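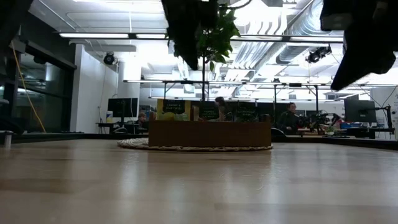

*Pflanzkasten aus Holz auf einer runden, geflochtenen Matte*

# Kapitel 3: Was ein altes Auto über sich erzählt

Mein erstes altes Auto habe ich nach der Farbe gekauft. Ein Breso-Coupé, dunkelgrün, mit Chromleisten, und ich war nach einer Viertelstunde Probefahrt so verliebt, dass ich nicht einmal die Motorhaube aufgemacht habe. Zwei Jahre später stand ich mit einem Ordner voller Rechnungen in der Werkstatt und erfuhr, dass der Motor aus einer anderen Baureihe stammte, die Türen ebenfalls, und dass das Grün irgendwann einmal Beige gewesen war. Schön war der Wagen immer noch! Nur eben ein anderer, als in der Anzeige gestanden hatte.

Um genau diese Lücke geht es jetzt. In den beiden vorigen Kapiteln haben wir uns mit Karosserieformen und Rost beschäftigt, also mit dem, was man beim Herumgehen sieht. Jetzt wird es ein bisschen detektivisch, und ich gebe zu, dass mir dieser Teil am meisten Spaß macht.

## 3.1 Nummern, Nummern, Nummern

Fast jedes Serienfahrzeug trägt mehrere Nummern mit sich herum: die Fahrgestellnummer, die Motornummer, oft eine Karosserienummer und je nach Hersteller noch einen Farbcode auf einem kleinen Blechschild. Die Fahrgestellnummer gehört zum Fahrzeug selbst und steht auch in den Papieren. Die Motornummer gehört zum Motor, und Motoren wandern. Wenn beide laut Werksunterlagen zusammen ausgeliefert wurden, spricht man auf Englisch von »matching numbers«, und der Begriff hat sich in deutschen Anzeigen längst breitgemacht (leider auch dort, wo niemand nachgesehen hat).

Ein Beispiel aus meinem eigenen Ordner. Im Juli habe ich mir für eine Bekannte einen Strobel Varura angesehen, einen Zweitürer mit Reihensechszylinder. Laut Anzeige alles original. Am Motorblock stand als Endziffer 2177, auf der Auslieferungskarte etwas völlig anderes. Der Verkäufer war ehrlich überrascht, er hatte den Wagen so geerbt. Wir haben dann beim Markenclub Rellthorpe angerufen, wo Melati Teoh das Register der Baureihe führt, und nach 15 Minuten wussten wir: Tauschmotor, ab Werk geliefert, sauber dokumentiert. Den Preis hat das gedrückt, den Fahrspaß überhaupt nicht.

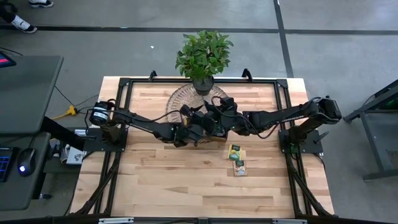

**Muss ein Klassiker matching numbers haben, damit sich der Kauf lohnt?**

Das hängt davon ab, was Sie mit dem Auto vorhaben: Für Sammler seltener Modelle zählt der Originalmotor viel, wer vor allem fahren möchte, ist mit einem gut belegten Tauschmotor oft günstiger unterwegs.

## 3.2 Papiere lesen, und zwar zuerst

Ich schaue mir inzwischen die Unterlagen an, bevor ich das Auto anschaue. Klingt trocken, ich weiß, aber sobald der Motor läuft, bin ich als Gutachter nicht mehr zu gebrauchen. Auf den Küchentisch gehören für mich:

- die Zulassungspapiere, auch alte und entwertete
- Rechnungen mit Kilometerstand und Datum
- Auslieferungskarte oder Herstellerbescheinigung
- Fotos von einer Restaurierung, falls es eine gab

Sortieren Sie alles nach Datum und schreiben Sie die Kilometerstände untereinander. Springt die Reihe rückwärts, fragen Sie nach. Manchmal wurde schlicht der Tacho getauscht, und irgendwo liegt noch die Rechnung dafür.

Legen Sie sich für die Übungen in diesem Kapitel einen Notizblock bereit und, wenn möglich, die Papiere eines Autos, das Sie selbst fahren. Es darf ruhig ein ganz gewöhnlicher Kombi sein. Wir fangen mit der Fahrgestellnummer an und suchen sie zuerst in den Papieren, danach am Blech.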